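Home Explore Notifications Lists Profile

August reading update. I am 28 pages into the Walta book, the one everybody swore I'd finish in a weekend. It has been three weekends.

To be fair, the first chapter is great. The second chapter is a family tree with dialogue.

My hold on the new Plokeck came in at the library, so of course I dropped everything for it. 342 people in line behind me, no renewals, no pressure.

Finished the Plokeck in two nights. A lighthouse, a bad marriage, a dog that lives. I'd read it again if the 342 of you would wait.

Next up was supposed to be Gellham, volume one. The box set is 3,422 pages and I bought it last December, when I was apparently a different person with stronger wrists.
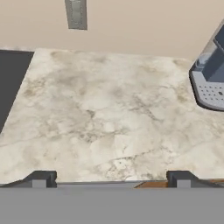

Roscoe Nakamura replied that I should skip volume one altogether and start with two, where the sister comes back from sea, and that he has never once missed the first 10 chapters.

Skipping a whole volume feels like cheating. I'm going to do it, but I want it known that I felt bad.

Update: the sister is wonderful. I have no idea who anyone else is. Walta is back under the bed.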